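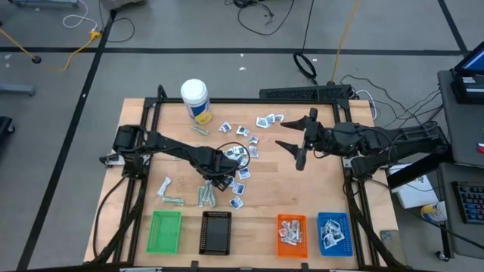 The Lumanlan is a small satellite dispenser supplied by Wundavico to universities, research institutes and commercial operators that fly as secondary passengers on larger launch vehicles. It holds the satellite during transport and ascent and releases it on a single electrical command. Loading does not call for special furniture. A solid wooden butcher-block table of the kind shown, with a canister of wipes kept at a rear corner, is a suitable surface for unpacking the dispenser and cleaning the outer panels. Flight satellites should be loaded in a clean area that meets the requirements of the launch provider.

Product overview

The dispenser consists of an aluminum housing, a hinged door, a spring-driven pusher plate and a release unit. The satellite slides in along four guide rails and is held against the door by the pusher plate. When the release command is received, the door opens and latches, and the satellite leaves the housing at a steady speed set by the spring.

Two springs are available. The standard spring suits most satellites within the rated mass. The soft spring is offered for customers with long antennas or other delicate parts, and must be requested at the time of order - it cannot be fitted in the field.

Specifications

Housing width: 184 mm
Housing height: 184 mm
Housing length: 262 mm
Empty mass: 2 kg
Maximum satellite mass: 4 kg
Housing material: aluminum, hard anodized
Release command: single pulse, with backup circuit
Door position signal: included
Mounting: base or side, by threaded inserts

Dimensions exclude connectors and mounting hardware. Interface drawings are provided to customers on request and should be used for all design work in place of the figures on this page.

Release unit

Each Lumanlan is fitted with the Karnano release unit, which has a main circuit and a backup circuit with separate wiring. Either circuit can open the door. The unit can be reset by hand after a test with the tool provided, and no parts are used up in the process. Customers are asked to record every test opening in the logbook that accompanies the dispenser. A unit that has passed its permitted number of openings must be returned to Wundavico for inspection before flight.

What is supplied

Lumanlan dispenser with Karnano release unit
Reset tool
Door safety pin with red streamer
Connector covers
Test report for the individual unit
Logbook and user manual

The shipping case is included with flight units. Engineering units are shipped in a carton and are marked on the door as not for flight.

Testing before delivery

Every flight unit is vibration tested with a dummy satellite installed and is then opened once on each circuit. Thermal vacuum testing is carried out on a sample from each production batch. Where a launch provider asks for different test levels, these can be applied for an added charge. The levels must be agreed in writing before production begins.

Related products

The Prurari adapter plate allows two Lumanlan dispensers to be mounted side by side on one launch vehicle interface. It is sold separately and includes its own fasteners.

Ordering

Orders are accepted from organizations only. The purchaser is responsible for obtaining any export license, launch approval or radio license that applies to the mission. Please state the launch vehicle, if known, the satellite mass and the spring required. A signed copy of the end use statement must accompany each order.

Page last revised: 02/07/2021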